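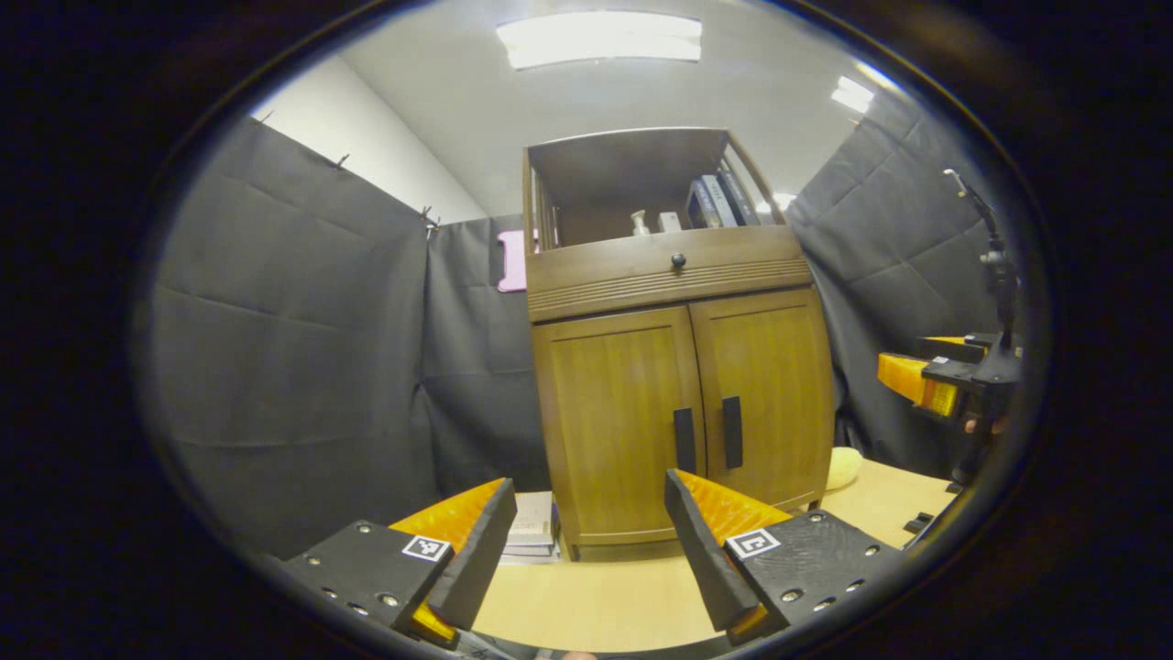 The cupboard result, such as it is

25 October 2024

I promised Concetta Santoro I'd write this up before November, mostly so she could stop forwarding me my own emails with the word "blog?" added at the top.

The question we set ourselves in Pokstead was a small one. If you teach a policy to open cupboard doors and drawers from demonstrations made with hand-held grippers, does it matter how tidy the demonstrations are? The received wisdom in our group, by which I mean Roscoe Ridgeway's opinion, was that clean demos are everything. You approach the handle in a nice smooth line, you close the fingers once, you pull. Any fumbling goes in the bin.

I fumble a great deal, so I had a stake in this.

We collected 1470 demonstrations on the same wooden cabinet, the one with the round knob on the drawer and the black bar handles on the doors. I learned to dislike that knob. A bar handle forgives you for arriving a bit high or low, but a round knob between two ribbed orange pads has its own ideas, and plenty of my attempts had a second grab in them, or a third. Roscoe's did not. Roscoe opens a drawer like a man being marked on it.

Then we trained two policies, each on 1000 demos. One got only the clean takes. The other got a mixture, with the second grabs left in so long as the drawer or door did end up open. Everything else stayed the same: same network, same wrist view, same training time. Each policy had 40 tries on the arm over at Plaravbridge, with the cabinet shifted a little between tries.

On the door handles there was nothing in it. I stared at the plots for an afternoon hoping one line would move, and it didn't.

On the knob, the mixed policy won, and by enough that Roscoe asked to see the videos. When the clean policy missed, it tended to carry on pulling thin air with great confidence. The mixed one would miss, dither, back off and have another go. I can only describe it as familiar.

Before anyone gets excited, it's one cabinet. We didn't try a different knob, and 40 tries isn't many. Concetta also points out that I made most of the messy demos and Roscoe most of the clean ones, so we may have measured the difference between two people's elbows. She's right and it's very annoying. The next round has both of us doing both kinds, which means I have to learn to be neat and Roscoe has to learn to miss. He is finding it harder than I am.

The write-up for Wirkska is with Abernathy for comments. If the past is any guide, these will mostly concern my commas.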